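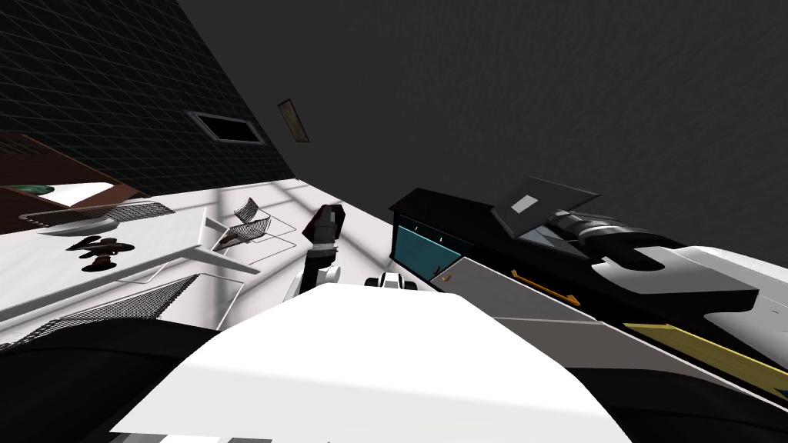 lmacaulay
Our planner keeps dropping the wrist camera's depth points in simulation. Vokero 3098, default filter settings. The wire mesh chair and the mesh tray on the floor come through as scattered points, so the octomap clears those cells and plans right across them.

cherrera
Raise the minimum hit count to 20 and see.

lmacaulay
Tried 20 and 40. The tray still goes – and now startup is slower.
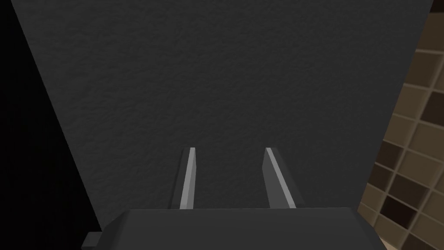

The flat gray surface is fine at either setting, so I don't think it's the camera pose.

arnside_dev
I'd leave the filter alone and add collision boxes by hand.

cherrera
Disagree. Boxes go stale as soon as somebody edits the room. Turn off ray clearing first.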